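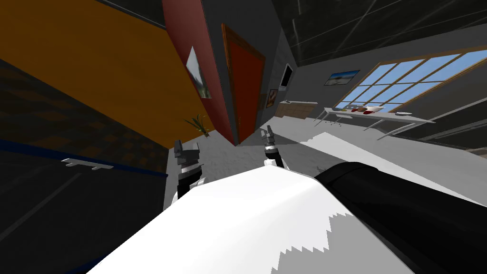 Step 1: Collect your first batch in simulation

Posted in: Robot Learning > Walkthroughs
December, by the Drendholm workshop desk

Load a room in Gumero and drive both arms yourself. Start with the grippers open and empty, then head for the long white table by the window. Record 10 slow runs first and play every one back. It's great fun, and you'll spot your bad habits straight away!

Step 2: Build up to 100

Change the starting spot each time and turn the robot a little. Keep the fumbles where you recovered (the learner loves those) and bin any run where an arm went through the furniture.

Step 3: Train, then top up

Export to Kinar and train on your 100. Watch where it gets stuck, record more from exactly there, and carry on to 500.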